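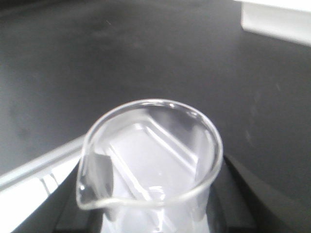
3.2 Measuring at home and at school

We come now to the part of the study we most enjoyed, which concerned how people judge an amount of liquid when they have no scale to help them. Earlier work in Fultmont had left us with 882 written answers from adults who cook regularly, and it was a pleasure (if a slow one) to read them all through again in August with a fresh pot of tea. A good many people told us they pour "until it looks right", and several added, very kindly, drawings of their grandmother's cup. 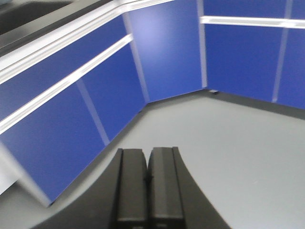 What struck us in these answers was how often the shape of the vessel came up. People from the Redach valley, where tall narrow jugs are still common, tended to speak of height, while those in Fultmont spoke of fullness, as in "a bit over half". We therefore asked 18 pupils from the two districts to pour what they thought was a cupful into plain vessels of differing widths, and to do so again after lunch. The wider the mouth, the more they poured, and by about 8 per cent on average in the second sitting. 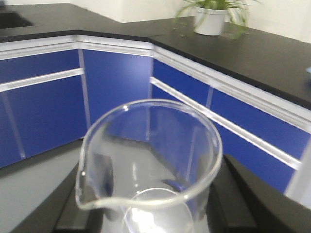 Figure 2. A clear glass beaker with a pouring spout and no graduation marks.

We should say that the pupils were wonderfully patient with us, and that the gap between the two districts was smaller than their grandparents' answers had led us to expect. We return to this in the next section, where the vessels are taken up one by one.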